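Since we moved to the flat in Fotstead I wash everything at home, also the big things which I gave to the laundry service before. Some of it went wrong in the beginning. I write down what works for me now with white cotton: sheets, tablecloths and the cloths I use for covering furniture.

## Before the wash

Look at the cloth in daylight, by a window. Under a yellow lamp you will not see pale stains, and these are the ones that stay for ever if you iron over them. I put a safety pin beside every mark, so that I find it again when the cloth is in the sink.

Shake the cloth outside or over the bath. Crumbs and small bits of dust get wet in the machine and stick to the seams. For hair I use a damp rubber glove and stroke always in one direction.

Which treatment to use depends on the stain:

- **Tea and coffee:** cold water first, from the back side of the fabric, then a little washing-up liquid. Leave for 20 minutes.
- **Grease:** washing-up liquid on the dry cloth. Do not wet it before.
- **Candle wax:** let it get hard, lift it with a blunt knife, then put brown paper on both sides and use a warm iron.
- **Rust:** lemon juice and salt, and rinse very well. I had no success with anything else.
- **Grass:** white spirit vinegar mixed with the same amount of water. Try it on a corner first.

## Tan marks

A light brown mark is the most difficult, because it can be tea, old starch, or a scorch from the iron. I begin always with cold water and soap. If the mark becomes weaker, I continue the same way. If nothing changes after two tries, I soak the whole cloth overnight in oxygen bleach. I use the one from Prinow, but the cheap one from the market did the same job. Never use chlorine bleach on a cloth with elastic in it – it turns yellow and the elastic becomes weak.

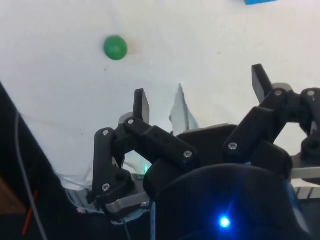 *A faint tan mark on white fabric, just to the right of the green ball.*

## In the machine

Do not fill the drum completely. A large sheet needs space to turn, otherwise it makes a roll and the middle stays dirty. I wash a double sheet with two pillowcases and nothing more.

My machine is a Wouters and it has a button for extra rinse. I press it every time. Soap which stays in the cotton makes it grey and a little stiff, and people think then that they need more powder. Use less. Our water is hard, so I also put a spoon of washing soda, but with soft water you can leave this out.

## Drying and creases

Take the cloth out immediately. If it waits in the drum for one hour, the creases are twice as much work. Fold it in half, pull at the corners, and hang it with the fold over the line. I have a Trillik rack for rainy days, and there I put a towel over the bar so it leaves no line in the middle.

Iron when the cotton is still a bit damp, first the hems and then the large part. If it is already too dry, spray it with water, roll it up and wait a quarter of an hour.

Let it cool flat before you put it in the cupboard. Warm cotton takes new creases very easily, and then you can begin again.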